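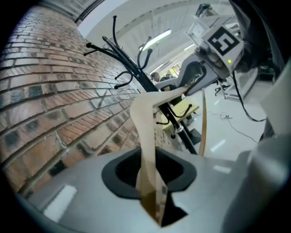 About us

Hi, I'm Hauwa, and Munduseck is the shop I run with my business partner, Chukwuemeka Shehu. We find, fix and sell hallway furniture: coat racks mostly, then hooks, umbrella stands, shoe benches and the odd mirror if it's small enough for me to carry.

I got into this by way of a bad apartment. It had one closet, and the closet had the water heater in it, so every coat I owned lived on the back of a kitchen chair (which then tipped over whenever I stood up). I bought an old standing rack from a moving sale, took it apart on the living room floor to clean it, and had such a good time putting it back together that I went out and found three more! Chukwuemeka was working at Birnel, the hardware store, and kept selling me the wrong size bolts. We've been friends ever since, and business partners since a very long phone call one April.

We love a black metal rack against a brick wall. I know that's a matter of taste, but dark metal and red brick just look good together, and a standing rack means you don't have to drill into the brick at all. If you rent, that matters a lot. Racks with a second, lower set of hooks are my favorite kind - bags and scarves go down there, kids can reach them, and the long coats get the top to themselves.

What we do to a rack before it goes on sale: everything gets taken apart as far as it'll come apart, cleaned, and checked for wobble. Wobble is Chukwuemeka's department. He loads up one side with winter coats and leaves it overnight, and if it's leaning in the morning it goes back on the bench. Rounded ends on the hooks get checked by hand, all the way around, for anything that could snag a sweater. I repaint only when the old finish is really past saving, and we'll always tell you if we did.

We've got 86 racks in the catalog right now, from the plain Troteo line (our own name for the simple ones) up to the Nwankwo, a big heavy thing with 10 hooks that I'd keep for myself if my hallway were any wider. Smaller pieces start at $19.

You're welcome to come by and try things out. Bring your heaviest coat! Bring the bag you carry every day too, and hang it up and walk around the rack a bit, you'll find out fast if it sticks out too far for your space. Measurements of your hallway help, and so does knowing which way the door swings (I've forgotten to ask that one more than once - sorry to the couple with the bench).

We also take in old racks for repair. Send a note through the contact page with the height and what's wrong with it, and one of us will write back, usually me.

Hauwa Garba
Munduseck

Page updated December 2024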